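Thread on paper cups, orange nets and other things that look recyclable on a kitchen table and mostly aren't. I do materials sorting for the transfer station outside Rellville, so this is the local version. Your town's list may differ, and your town's list wins.

1/ A standard paper cup is two materials. The outside is bleached paperboard. The inside is a thin plastic film, heat-bonded to the board so the drink doesn't soak through. The bond is the problem. A paper mill has to separate the two in water, and the film slows that down.

2/ Some mills have the equipment for it. The one that buys our mixed paper does not. Cups in that stream get pulled at the picking line if we catch them and end up as screen rejects if we don't. Either way they are landfilled, after being trucked twice. 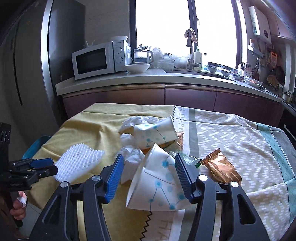 3/ Crushing a cup changes nothing about the film. It does change how the cup behaves on the belt. Flat items ride with the paper, round items roll off toward the containers. A half-crushed cup can go either way, so we see them in both bales.

4/ The rolled rim is the densest part of the cup and the last to break down in the pulper. If you tear one open at home you can see the film stretch before it gives. That is a fair test for any coated board, including takeout boxes and ice cream tubs.

5/ The same goes for compost. Lined cups stay out unless the cup is certified for it and your site accepts certified cups. Plarkden's does. Ours does not, and the two trucks look identical, which causes a lot of confusion on Wednesday mornings.

6/ Now soft plastics. Bags, wrappers and snack packets wrap around the sorting shafts. We stop the line 4 times a shift to cut them off. Each stop is 8 minutes if it goes well. 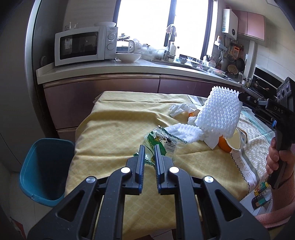 Vasiliauskas
Materials sorting, Rellville – posts are my own

7/ Snack packets are usually a laminate, often with a metallized layer. Layers of different plastics can't be melted together into anything a buyer wants. Trash, in every program I know of in this county.

8/ Foam nets, the stretchy sleeves that go over fruit, are generally expanded polyethylene. The resin itself is recyclable. The product is nearly all air, so a full bin of it weighs next to nothing, and no hauler will move it for the price. Reuse them for packing glasses, then trash.

9/ Plain shopping bags are different. One resin, easy to bale, and there is a buyer. They still can't go in the curbside bin because of the shafts. Take them clean and dry to the store drop-off. The Sketness depot also has a cage for them, left side of the gate, open until 4 in the afternoon.

10/ Do not use a bag to hold your other recycling. We don't open bags. Staff can't see what is inside and there isn't time at belt speed, so the whole thing goes to the trash pile with whatever good material was in it.

11/ Orange peel is fine in the green cart. Take the sticker off first. Stickers are plastic, they survive composting, and the screen at the end is too coarse to catch them.

12/ Replies are open for specific items. Please give the material and the town. Next thread is on caps and lids – on or off the bottle – and I'll post it when the January bale figures are in.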